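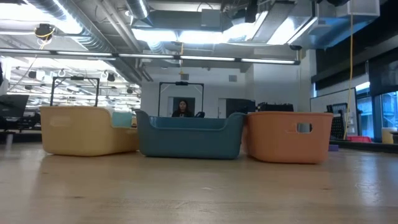 How are returned items sorted before they go back on the shelf?

Each item goes into one of three open bins on the sorting table according to its next step: straight to shelf, cleaning, or repair and missing parts.

Search this site Search Menu

Mokeo Lending Room
Progress report to the Herkasach Fund
Storage and returns handling, second reporting period
Prepared by Inês Magalhães
Jul 2, 2025

1. Scope of this report

The grant covers the reorganization of storage and returns handling at the Mokeo lending room. The room lends household tools, kitchen equipment, craft supplies and children's games to registered borrowers. The first reporting period dealt with the inventory. The present period covers the sorting table, the bin system, the labeling scheme and the first trial of the new returns procedure. Shelving for the rear store is outside the period and is mentioned only where it affects the schedule.

2. Position at the start of the period

The inventory closed at 3,603 items. Of these, 82 had no recorded storage location and were held in mixed cartons under the counter. Returned items were placed in the same cartons when the counter was busy. A borrower's return could therefore be logged as received and still be missing from the shelf several days later. Most complaints in the previous year concerned small items with loose parts: cookie presses, drill bit sets, card games.

3. Work completed

3.1 Sorting table

The long wooden table is now reserved for sorting. It was previously shared with the repair evening, and unfinished repairs were often left on it overnight. Repairs have moved to the bench in the side room. The tabletop has not been refinished. Mwanaisha Lema asked for a washable cover at the cleaning end and this has been deferred to the next period, pending a decision on material.

3.2 Bins

Three plastic bins stand side by side on the table in a fixed order: yellow at the left, dark teal-blue in the center, salmon-orange at the right. They are open at the top and have low walls, so the contents can be checked without lifting anything out. Assignments are as follows.

Yellow: checked and complete, to shelf.
Blue: complete, to be cleaned.
Orange: damaged or incomplete, hold for repair.

Lidded boxes were tried first. Staff stacked them, and the lower box was then not emptied. The lidded boxes have been reassigned to seasonal stock. Large items do not go in the bins at any stage. They receive a tag in the matching color and stay on the floor beside the counter.

The gaps between the bins are narrow. At busy times a flat item can be set down across two rims and its status becomes unclear. The written instruction now says that every item must be fully inside one bin or still in the hands of the person checking it. Wider spacing was considered and rejected, as the remaining length of the table is needed for opening boxes and laying out parts.

3.3 Labels

Shelf labels were redrawn by Ragnvald Eide using the location codes from the inventory. Each code gives the bay, the shelf and the position. The old labels gave a category name only, and "kitchen, small" covered four separate shelves. New labels are in place in the front store. The rear store still carries the old ones.

3.4 Parts cards

Games and sets now carry a card listing their parts. The card stays in the box. The person checking a return compares the contents with the card and initials the return slip. Cards have been written for the most borrowed sets. The remainder will be written as the sets come back, which avoids pulling complete stock from the shelves.

4. Trial of the returns procedure

The trial ran for 20 opening days. Bukola Ojo supervised the table and kept the log. The procedure was changed once during the trial, when cleaning was moved from the end of the day to the middle. The blue bin had been filling before closing and wet items were being left to dry on the table.

Items without a recorded location were reduced to 20 by the end of the trial. Most of these are single parts that belong to a set not yet identified. They are kept together in one marked carton and will be compared with the parts cards as those are completed.

Handling time was not measured. The log records only the date an item came in, the bin used and the date it reached the shelf. A time study was proposed in the application and I recommend dropping it. The log answers the question the study was meant to answer, namely where items wait. They wait in the orange bin.

5. Issues

5.1 Repair backlog. The orange bin is emptied to the side room when full, but the side room has no queue of its own. Items are repaired in the order in which they are picked up. Sixten Söderlund has drafted a simple dated tag. It will be tested before any further storage is purchased.

5.2 Missing bin labels. The color assignments are posted on the wall only. New staff have asked for text on the bins themselves. Adhesive labels supplied by Flindov did not hold on the bin walls and were returned. Tie-on tags are the next option.

5.3 Shelving delivery. The Hägglund units for the rear store are expected in October. Relabeling there will not start until they are installed, to avoid doing the work twice.

6. Spending

Spending is within the approved lines. The bins and label stock are fully paid. The line for the time study is unspent. If the fund agrees, we ask to move it to repair consumables, principally glue, screws and replacement game pieces. No other change to the budget is requested.

7. Next period

Dated repair tags in use in the side room.
Tags fitted to all bins.
Washable cover selected for the cleaning end of the table.
Parts cards continued.
Rear store relabeled after installation of shelving.

Return logs and the revised written instruction are available on request from Inês Magalhães.

This site uses cookies to remember your settings. Accept Decline

Contact | © Mokeo Lending Room | Back to top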